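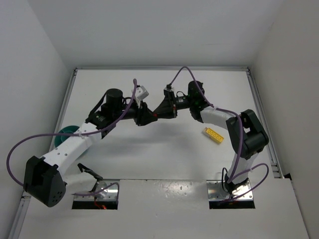 白い天板と灰色の壁

作業部屋の照明を替えたので、そのときの記録を残しておく。対象は天井のベースライト一系統と、机上用のタスクライト一台。結論から書くと、照度よりも演色と配光のほうが作業性に効いた。

従来の構成は昼白色の直管が二本、天井のほぼ中央に一列だった。机は壁に寄せてあるため、椅子に座ると光源が背中側に来る。手元に頭と肩の影が落ち、細かい文字を読むときは体を左にずらす癖がついていた。机上面の照度は照度計アプリではなく、知人のPankaj Ahujaから借りた専用の照度計で測った。スマートフォンの値は機種ごとのずれが大きく、前後比較にしか使えない。

測定は夜の九時、カーテンを閉めた状態で行った。机の中央で982ルクス、奥の隅で800ルクス。数字だけ見れば不足はない。ただし椅子に座って同じ位置を測り直すと、影の入る手前側は大きく落ちる。照明設計の資料に載っている値は人がいない状態の水平面照度なので、実使用時の値とは別に考える必要がある。測るときは必ず座って測る。これは前回の引っ越しのときにも書いたが、今回も最初は立ったまま測ってしまい、やり直した。

器具はSovholmの薄型ベースライトにした。拡散カバーが乳白のタイプと、プリズムのタイプがある。プリズムのほうが器具効率は高いが、天板が白い場合は正反射が目に入りやすい。乳白を選んだ。取り付けは既設の引掛シーリングではなくダクトレールで、位置を机の手前側へ30センチ寄せた。この移動がいちばん効いている。光源が頭の真上よりやや前に来るので、影が体の側に落ちる。

レールの固定には下地が要る。この部屋の天井は石膏ボードで、野縁の間隔が図面と合っていなかった。針式の下地探しで一か所ずつ確認し、該当しない端部だけボードアンカーを使った。荷重は器具とレールを足しても小さいが、アンカー側に器具の重心を置かないようにしてある。なお、引掛シーリングに付ける簡易取付式のレールを使ったので電気工事士の資格は不要だった。直付けのレールにする場合は有資格者に頼むこと。

色温度は5000Kで揃えた。以前はベースライトが昼白色、タスクライトが電球色で、紙の白が左右で違って見えていた。混在は雰囲気としては悪くないが、印刷物の色を見るときに判断が遅れる。今回はタスクライトもBolixの5000K、Ra90以上の製品に替えた。平均演色評価数のRaだけでは赤の再現がわからないので、カタログでR9の値も確認した。R9を載せていない製品は候補から外した。

ちらつきについても書いておく。LED器具の明滅は電源回路に依存し、安価なものは商用周波数の二倍で脈動する。東日本なら100ヘルツ、西日本なら120ヘルツになる（電源が50ヘルツか60ヘルツかの違い）。目では見えなくても、ペンを速く振ると軌跡が点々に分かれる。旧器具ではこれがはっきり出た。新しいベースライトでは全灯時に出ない。調光を絞ると、Bolixのほうはわずかに出る。PWM調光らしい。実用上は全灯か消灯でしか使わないので放置している。

調光器はMellorの壁付けリモコンを検討して、やめた。対応器具の一覧にSovholmの型番がなく、問い合わせると動作保証外との回答だった。動く可能性はあるが、最低調光率付近で消灯しきらない現象の報告をいくつか見ている。残光は地味に気になる。

壁の反射率も見直した。塗り替えるつもりだったが、灰色の面に白いケント紙を貼って試したところ、机上の照度はほとんど変わらず、視界の端がまぶしくなっただけだった。モニターの背後が明るすぎると画面が沈んで見える。中程度の灰色のままでよい。艶のある塗料は避けたいので、次に塗るならOlimentの艶消しを試す。色見本は取り寄せてあるが、新しい照明の下ではまだ並べていない。

替えてから困った点もある。乳白カバーは埃が目立つ。点灯すると内側に入った小さな虫の影が出る。カバーは爪四か所で留まっており、外すときに片側へ力をかけると割れそうな感触がある。両端を同時に押すのが正しいようだが、説明書の図は小さくて読み取りにくい。脚立に乗った状態で両手がふさがるので、二人で作業したほうがよい。今回はAnkitに下で受けてもらった。

消費電力は銘板の値で旧器具の半分以下になった。点灯時間が長い部屋なので差は出るはずだが、電気代の明細から照明だけを分離できない。ワットチェッカーはコンセント式で、天井側には挟めない。タスクライトのほうだけ今週の月曜からつないである。

残っている作業は、レール端部のキャップの交換と、机の右奥に残る薄い影の処理。影はモニターアームの支柱によるもので、器具をあと少し左へ振れば消えると見ている。ただし左に寄せると本棚の扉に当たる。先に本棚の位置を決める。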